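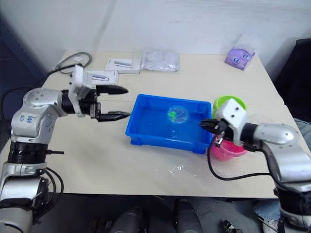
I am looking after two children under four in a flat without a balcony, and I would like to hear how other people organise water play indoors when it is too hot to go out. In Zustberg we have had a very warm August and the playground has no shade until evening. For the first week I let them play in the bath, but my back suffered from the bending and they argued over the place next to the tap. So now I do it at a table. A blue tub on a plain pale tabletop is enough, the children can stand or sit, and I can sit too. I have tried several things and I write down what works for us. Please correct me if you have more experience, I have been a childminder for 2 years only.

1. Fill the tub low. Three fingers of water is plenty for small children. They do not play better with more, they only splash further.

2. Give them something to catch with and something to catch. Ours like corks, walnut shells and plastic bottle tops (the big ones, which do not go in the mouth). A toy fishing net with a thin handle keeps my older one busy longer than any boat. The small one prefers to use her hands and I do not insist.

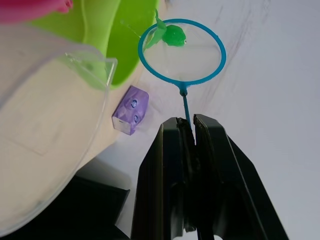

3. Put the towels down before you start. I used to fetch them when the floor was already swimming, and by then somebody was walking in it with socks.

4. Stop while they still enjoy it. With mine this is after about 60 minutes. If I wait for the tears, the tidying is much harder.

My question is about the floor. We have old parquet and it belongs to the landlord. Does anybody use a mat that really holds the water?
janka_s
Posted 8/13/18

Nice list. For the floor we bought the Trodeden play mat, the one with the raised edge. It holds a surprising amount but it is heavy to carry when full, and you can guess how I learned this. Now I soak up the water with a towel first and fold the mat afterwards. It was not cheap. A shower curtain with a rolled towel under each side does almost the same thing.
pinyu.lai

I have to disagree with number 1. Three fingers of water is boring for a child of four. Mine want to pour from high up and see the splash, that is the whole point for them. We fill to half and accept the mess. Kitchen tiles, of course, so perhaps I am spoiled.
hakim_p

Hakim, with tiles I would maybe do the same. But I am also thinking of safety, and I should have written it in the list. I never leave the room, whatever the depth. If the doorbell rings, the children come with me to the door, dripping, and the postman knows us already.
janka_s

Very much agree about the doorbell. And empty the tub at once when the play is finished. People forget it on the table or put it on the floor "for later".

I am less sure about corks. A wine cork that has been bitten comes apart in pieces. With a child under three I would take them out.
svyat_tk

You are right about the corks, I looked this morning and two of them have bite marks. They are in the bin.

Something else I wanted to add, about pouring. My older one had a period where she only wanted to fill and empty, fill and empty, for days. I bought coloured funnels and a water wheel from Tesfamariam (the toy shop behind the station, not the bakery) and she ignored them completely. What she wanted was things from my kitchen drawer.
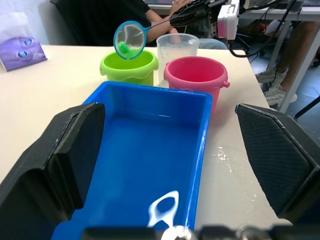

So before anybody spends money, I would say try the drawer first. A ladle, yoghurt pots, an old teapot if you are not fond of it. I also make one rule, that water goes from one container into another container, and I repeat it perhaps 1,000 times. The small one does not follow it yet. The older one explains it to her very strictly.
janka_s

Rules at water play, I don't know. At our nursery we have none except no drinking and no throwing, and the children manage. If you say too much they look at you and not at the water.
hakim_p

In a nursery you have a drain in the floor, Hakim. I have a neighbour downstairs.
pinyu.lai

Is nobody worried about the amount of water? We had a letter from the water company asking us to be careful this month. I pour ours on the tomatoes afterwards, so please no washing-up liquid in it.
wh_kuo

Good point. I carry it to the toilet and use it for flushing, as I have no tomatoes. On some days I do put in a little baby shampoo for the foam, and then I would not give it to plants.

I have ordered a shower curtain in the large size. Pin-yu, do you put the towels under the short sides as well, or only the long ones?
janka_s

All four, and fold the corners up like a parcel. Clothes pegs help if the corners fall down.
pinyu.lai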